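Talk notes - sorting the giveaway shelf, staff lunch, Tuesday

Mic check. Thank Zinash for the room. Seven minutes, dont run over.

Open with the number. 1,289 items through the Colau giveaway last year. Pause. Then 87 people on the mailing list, so do the math on who is taking home plush toys. (Me. Its me.)

Main point: a shelf fills from the bottom. People crouch once, drop the thing, leave. After that it's a pile. Ask who has a shelf like this at home - wait for hands.

Go to slide.

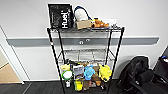
Slide 4: Wire shelf, three tiers. Middle one bare, bottom one packed with plush toys.

Let them look. Then: middle shelf is the best spot in the whole unit. Waist height, no bending, no reaching. And it's bare. Top has the Huel bag, a small cardboard box, one orange-brown plush on its side. Bottom has the crowd.

What I'd do, fast:
- plush moves up to the middle, faces out
- small packages stay low but in a bin, lid off
- bags fold flat. All bags. Standing bags hide stuff behind them
- top shelf = things with a name on them and a pickup date

Wire shelves note - little things tip on the grid. Cut a liner. Cardboard is fine, Ayana Feyisa used old Flovik boxes at the Wolde office and they've held up since January.

If time: the 111 rule. One hour a month, one person, one shelf. Skip if late.

Questions. Somebody will ask about labels. Say yes to labels, big ones, and tell them Zinash has teh label maker.

Sign up sheet is by the door.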